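Grakham Hall Reopens Main Workroom With New Lighting

The main workroom at the Veterus building in Grakham returned to regular use in July, following the completion of lighting work.
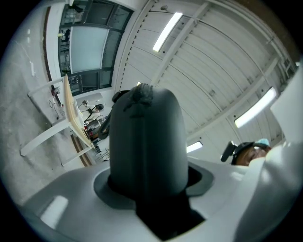

When can groups book the room again?
Bookings are open now through the Prurnport facilities office, for sessions between 9 a.m. and 9 p.m.

The project was carried out in 3 stages so that the adjoining rooms could remain in service. Long fluorescent fixtures are mounted in the ribbed white ceiling, between the structural beams, and the dark-framed window to the neighboring room has been kept. Electrical work was handled by Xie, which also replaced the wiring that serves the wall outlets.

The room is approved for 102 occupants when set up for talks and 60 when work tables are in place. Organizers are asked to state the intended layout when they apply – changes made on the day of a session cannot be guaranteed.

Groups that held a standing reservation before the closure will keep their former time slot, provided they confirm it in writing before the end of the month. Unconfirmed slots will be released to new applicants.

The hourly rate is unchanged. A refundable deposit of $600 applies to events that require the full room after 6 p.m. Application forms are available at the front desk and may be returned there or by mail.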